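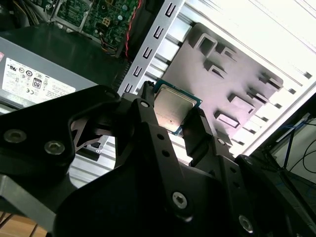
Montage PC — module 3, polycopié séance processeur + alim
Atelier Jorovside, version du 9 juillet 2026

À relire avant le TP. Les notes de la séance d'avant (boîtiers, visserie) ne sont pas reprises.

1. Le processeur, côté couvercle

Ce qu'on voit du dessus = l'IHS, le répartiteur de chaleur. Métal, en général cuivre nickelé. Protège le die et étale la chaleur vers le ventirad. Le substrat dépasse tout autour, fine bordure, c'est par là qu'on tient la puce. Toujours par les tranches, deux côtés opposés. Jamais de doigt dessous, jamais de doigt sur les contacts.

Trace sur le couvercle : pas grave en soi, on nettoie avant la pâte (isopropanol, chiffon non pelucheux). Trace sur les contacts : on arrête et on appelle l'encadrant.

Vocabulaire à connaitre :
LGA — broches dans le socket, pastilles sous la puce
PGA — broches sous la puce, trous dans le socket
ZIF — force d'insertion nulle. Si ça force, c'est mal orienté, on ressort.

2. Pose

Boîtier couché, ouvert, cordon secteur débranché. Bracelet antistatique relié au châssis, partie métal nu (la peinture isole).
Lever le levier, ouvrir le cadre si LGA.
Repérer le triangle dans un coin de la puce et son équivalent sur le socket. Les encoches aussi, selon modèle.
Descendre bien à plat. Pas de biais, pas de glissement une fois en contact.
Lâcher. La puce doit reposer toute seule.
Refermer. Sur LGA le levier résiste un peu, c'est normal.

Erreur classique du groupe d'août : puce tournée d'un quart de tour, levier fermé quand même. Broches pliées, carte au rebut. On regarde le triangle deux fois.

3. Pâte thermique

Une noisette au centre, taille petit pois. On utilise la Grokar du placard, tube gris. Ne pas étaler au doigt. Si on redépose le ventirad il faut tout nettoyer et recommencer, pas de rajout par-dessus.

4. L'alimentation, lire l'étiquette

Souvent deux choses mélangées, à séparer :
— les marquages de conformité. CE = déclaration du fabricant pour le marché européen. UL = organisme de certification, surtout Amérique du Nord.
— le rendement. Badge 80 PLUS = au moins 80 % à 20, 50 et 100 % de charge pour le niveau de base en 115 V. Ensuite Bronze, Silver, Gold etc, seuils plus hauts.

Rien de tout ça ne donne la puissance, il faut chercher le tableau des tensions. Regarder la ligne +12 V en priorité, c'est elle qui nourrit processeur et carte graphique.

Calcul rapide fait au tableau : 37 A sur le 12 V → 37 × 12 = 444 W. Attention, une alim ne s'ouvre pas, même débranchée (condensateurs).

5. Pour le TP

Durée 30 minutes par binôme, puces de rebut du bac Cabello d'abord, ensuite seulement la vraie. Fiche à rendre : type de socket, position du triangle, marquages relevés sur l'alim, puissance 12 V calculée.
Températures à noter au repos et après le test de charge. Au dessus de 66 °C au repos on coupe et on redémonte le ventirad, presque toujours un problème de pate ou de fixation.

Fiches à déposer sur Cultlow, dossier module 3. Un seul fichier par binôme svp.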